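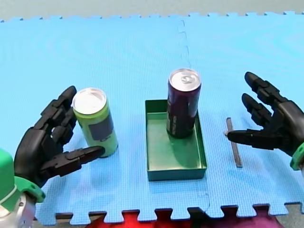

Two drink cans and a green tray on a foam mat.

Why Drink Cans Are Made of Metal

A drink can has a hard job. Fizzy drinks are full of gas, and the gas pushes outward on the can all the time. A can is round so that the push is spread evenly around its wall. 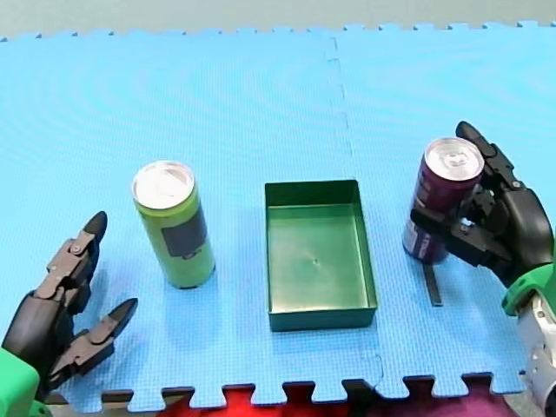 By Roxana Nina

Most drink cans are made of aluminum. It is a light metal that does not rust the way iron does. Aluminum can be melted and used again many times.

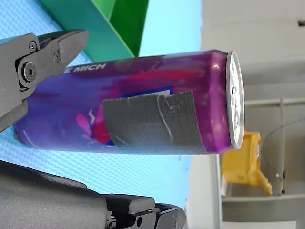 Evville Children's Library, Science Reading Team

Colors and words are printed on the outside of a can before it is filled. The lid is a separate piece and goes on last. Ask an adult before you handle an empty can, as the opening can be sharp.

Last updated: June 30, 2011

Comments

Marisol Ayala: My class has saved 139 cans since February.

T. Usuga: Why is the bottom curved in?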